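**Lower back sore from bins kept on the floor — stands or shelves?**

**tidewater_k**

Hello everyone. In March we moved our sorting work to a smaller unit in Mandis and we lost the long tables. All the plastic bins now stand on the floor. I am 19 years in this kind of work and I never had trouble with my back, but by 3 in the afternoon I must sit down and I am not happy about it.

I see two choices. The first is low stands under the bins, Gonard makes a steel one with a fixed height. The second is to buy proper shelving and forget about the floor. I have nearly $2000 to spend, for the whole unit. What would you do?

**plumbline**

Shelving. Stands are a half solution and you will hit your shins on them.

**oatcake77**

I disagree with plumbline. With shelving you take the bin down and put it back each time, so you have the lifting in place of the bending. For a full bin this is worse. We have had the Gonard stands since last year and nobody has hurt their shins.

How heavy are your bins when they are full? And do you take things out of them one by one, or do you carry the whole bin away?

**tidewater_k**

One by one, mostly. A full bin we move perhaps 2 times in a shift, and always with a trolley. The small items at the bottom are the trouble, because the arm must go all the way down.

**fennel_row**

My physiotherapist explained it to me in a way I could finally understand, so I will try to repeat it. A deep bend once is not a big problem for a healthy back. A medium bend that you hold for a long time, with the arms in front of you, is what makes you tired. You feel it in the lower back, but the muscles behind the thighs are doing a lot of the complaining.

What helped me, before I bought anything:

- Put one knee on the floor, on a folded mat, when the job is longer than a few seconds.
- Change the leading knee after each bin.
- Keep the bin close. Most people stand half a step too far away.

Some pictures, the last one is leaning over a clear bin on the floor:
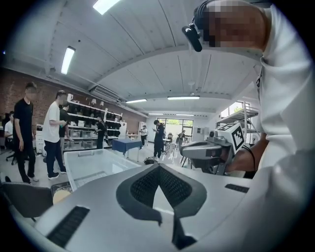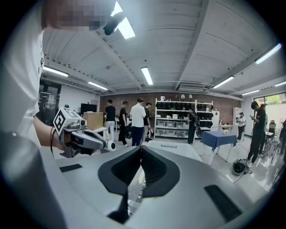
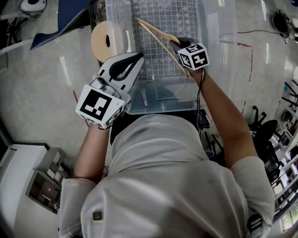 Also please look at your shoes. I changed from flat canvas ones to a pair with a small heel and the difference was bigger than I expected. It will not fix the height of your bins, but it costs less than steel.

**plumbline**

Kneeling on concrete for a whole shift? I would not recommend this to anybody over forty. Then you will open a new thread about knees.

**fennel_row**

I wrote a mat, and I wrote to change knees. I did not write a whole shift.

**oatcake77**

The Mirolell kneeling mat is good, the thick green one. It smells of rubber for the first month, so leave it outside for a few nights. The thin one from the same shop I would not buy again.

For the stands — measure first. Our mistake was to order them before we looked at how tall the full bins are. When we put the tallest bins on the stands, the shorter people could not see the bottom any more. We now use the stands only for the shallow bins and it is fine.

**saltmarsh_dee**

Can I ask a different question? Why do the bins need to be so deep? We threw out the deep ones and bought shallow ones of the same length. You need more of them, and the labels take a whole afternoon, but the arm never goes down past the elbow. I think this is a cheaper answer than shelves or stands.

**tidewater_k**

I had not thought about the depth, thank you. The deep ones came with the unit and I simply used them.

I asked at Fawzy, the supplier near us, and they let me borrow 2 stands to try before I decide. I will put shallow bins on these and leave the rest as they are, so the people can compare. I will also get the mat.

**plumbline**

Still say shelving, at waist height, with the heavy things in the middle. But a trial is sensible. Tell us the height of the stand, please, the Gonard catalogue is not clear about it.

**tidewater_k**

I will measure it when it arrives, with the feet on and also without.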